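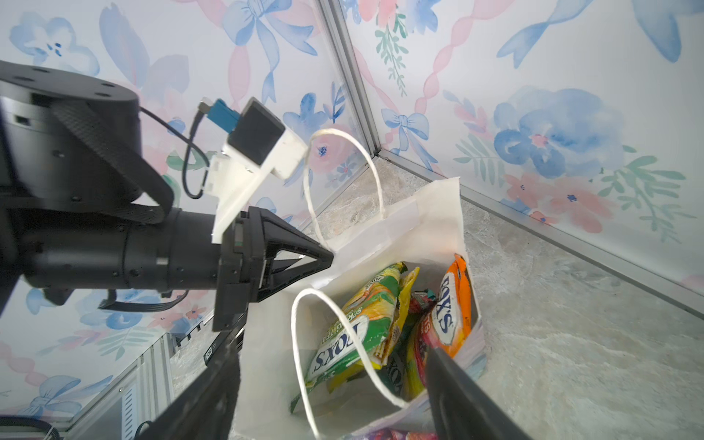

Issue 39

The Free Trial

The brochure said the Cludus could pack a gift bag as well as any member of staff. I had been the only member of staff since February, so I took it personally.

Plitel sent the arm on a free trial of 20 days, after which I would either buy it or pay to have it collected. I read that line twice. Then I signed, because my wrists hurt and Mother's Day was coming, and Lundolon Gifts had promised bags of sweets to every office on Shih Street.

It was slow. It went up to a bag the way my aunt goes up to a cash machine, and then it stopped, and then it went a little further. I stood behind it with my tea and a roll of ribbon. The sales sheet claimed 1000 bags between services. It didn't say how long a person might live in the meantime.

"Is it thinking?" I asked the helpline.

"It's planning," said the helpline.

I could have planned a wedding. Still, I gave it boiled fruit sweets to start with, a nice flat packet, nothing that would sulk if it was dropped. I moved the handles out of its way for the first few and then I made myself stop. If I was going to hold the bag open all day I might as well fill it.

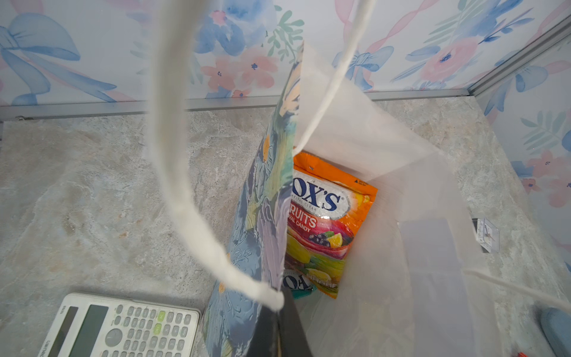 My sister rang and said I was being unfair, that I had been slow as well in my first week and had cried in the stockroom, and had anybody sent me back? I said I hadn't cost what a small car costs. She said I had eaten more.

So I let it run on through the afternoon. A woman came in for a card and stayed to watch, which the brochure had promised under "Added Value". She didn't buy a bag. She asked if it did wrapping.

"It's an optional extra," I said. Everything was. The softer fingers were extra, and so was the software that told sweets from soap, and for 451 pounds a year there was a better helpline.

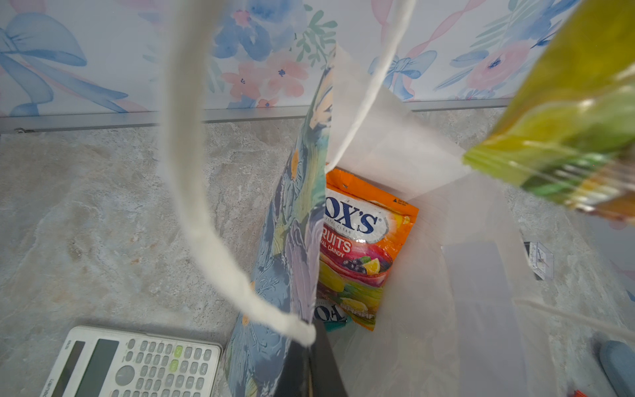 Fox's fruits in the bag, the yellow-green packet held above it.

At closing I turned the sign round and cashed up. The arm was still at it - one more packet, one more pause. I found the collection form under the till and filled in the address, then the postcode. There was a box for reason. I put the kettle on and left that one blank until the morning.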